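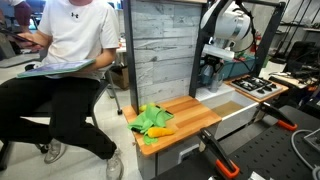

The planner had been thinking since lunch, and it had produced 47 ways to approach the sink, all of them legal and none of them sane.

"Number twelve goes through the wall," said Okabe.

"Number twelve is very short, though," said Kiyoshi Yoshida, who had written the cost function and felt protective of it.

Vudemeck had been sold to the board as a kitchen mind. It ran on two computers that disagreed about the time. One did perception and lived in the past. The other did control and lived slightly in the future, and between them sat a message queue where the present was supposed to be.

Yoshida raised the wall penalty to 400. The planner considered this and decided that the safest plan was to remain above the sink until retirement. 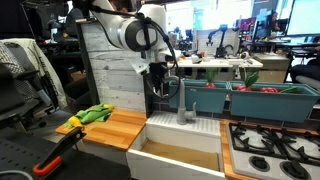 The arm at the sink, keeping its options open.

"It's scared now," said Okabe.

"It's conservative."

"My uncle was conservative. He still got the dishes done."

He lowered the penalty. He reread the log, which said GOAL REACHED every two seconds, and found that somebody had set the goal to wherever the arm already was. The commit was dated 2021-02-05, a Friday, late, and the message said "fixes everything." The name on it was Yoshida.

He deleted the line without remarking on it – a thing he was good at – and restarted both computers. They came up disagreeing by less than before. The planner returned one path. It was long and fussy and went around the wall like a guest avoiding a host.

"Run it?" said Okabe.

"At ten percent."

"You said ten percent in April."

"And in April we kept all our cups."

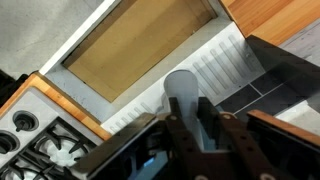
Clesari wrote back from upstairs that ten percent was fine, but could the log please stop saying GOAL REACHED, as the board had started forwarding it to people.

Yoshida changed it to GOAL DISCUSSED and pushed.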